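Subject: Re: [cell-users] sim arm parks fine, then stalls on the way to the stick

Hi Tomomi, hi all,

Sorry for the slow answer, I've been down at the Rodport site most of the week and the mail piled up.

On Sep 23, 2018, Tomomi Koyama wrote:

> We copied the Berge cell into the simulator so the night group can
> practice on it before they touch the real one. Table, arm, stick and
> block are all in. It homes okay, but when I send it to the grasp pose
> it gets most of the way down and then crawls, and sometimes the wrist
> flips over right at the end. The log shows joint 5 at its torque
> limit. On the real arm we never see this.
>
> Also, is it normal that the pose file has 2338 lines? Ours at Comden
> was tiny.
>
> Did you change anything in the arm settings since June?

Short answer to the last one: yes, and I should have written to the list when I did it, so that part is on me. In June I swapped the old gripper model for the narrow one and bumped the payload entry to 826 grams to match the new fingers plus the adapter plate. If your copy still has the old entry, which was 580, the gravity compensation is working with the wrong weight and joint 5 gets to make up the difference. I bet that's most of your crawl. Open the tool file, look for the payload line, and while you're in there check the center of mass right under it. I forgot that second one myself the first time and spent a whole evening blaming the controller.

The wrist flip is a different animal. There are two ways for the arm to reach nearly the same spot over the table, and the planner picks whichever one is closer to where it happens to be standing. On the real cell we always start from the same parked pose, so you never see the other one. In the sim people reset from all over the place! What I do is give it a waypoint first: elbow up, forearm sloping down toward the middle, gripper already pointing at the tabletop. Then the last bit is a plain straight move down and there's nothing left for it to choose. I name mine "above_stick" but call it whatever you like.

While I was at it I went through my own copy again from scratch, and this is the order I'd use:

1. Load the table alone and check its height against the base mount. If the base sits even a hair inside the tabletop, the contact solver fights it forever.
2. Add the arm, home it, and let it sit for 60 seconds with nothing else in there. The joints should hold still. If one creeps, fix the payload before going on.
3. Put in the stick with its block. Make them one body with a fixed joint between the parts. Mine were two loose bodies for ages and it wobbled like a bad chair leg.
4. Bring in the tan panel last, and set it to static unless your task needs it to move.
5. Go to the waypoint, then down, at low speed.

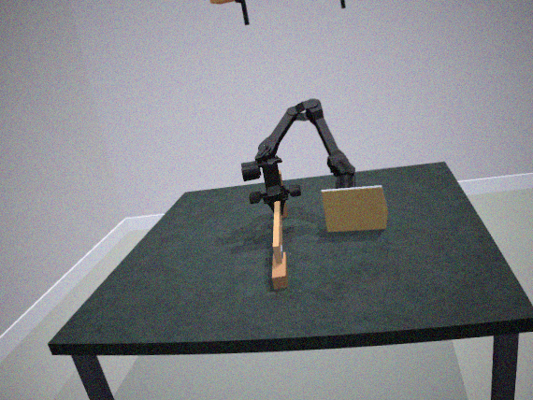 For the grasp itself I'd keep the closing force low to begin with and work up. The fingers on the narrow gripper don't have much width to them, so if you squeeze hard on a long stick any small angle error turns into a twist, and then it looks like a wrist problem again when it's only the grip. Friction on the stick matters too. I copied my value from the Talunel setup, and I can't promise it's right for your wood, so measure if you can.

About the pose file: no, that isn't normal. Almost all of it will be leftovers, I think. The teach tool appends every time somebody hits save and never cleans up after itself. Copy the file somewhere safe, keep the last entry under each name, and throw the rest out. One thing to watch — the loader takes the first match it finds, so with a file that long you may well have been sending the arm to some ancient grasp pose the whole time. Worth looking at before you touch any gains.

And please don't raise the limit on joint 5 to get past the stall. I know it's tempting. The same settings file gets copied over to the real arm sooner or later (ask me how I know), and I'd like that wrist to last a while longer, the seals on it are new.

If it still crawls after the payload fix, send me the tool file and the joint log from one full run, home to grasp, and I'll load them next to mine. The log is more use to me than the settings dump, so if you only have time for one, send that.

Has anybody else on the list got the sim to release the stick cleanly? Mine still sticks to one finger every now and then and I haven't found the reason.

Cheers,
Dale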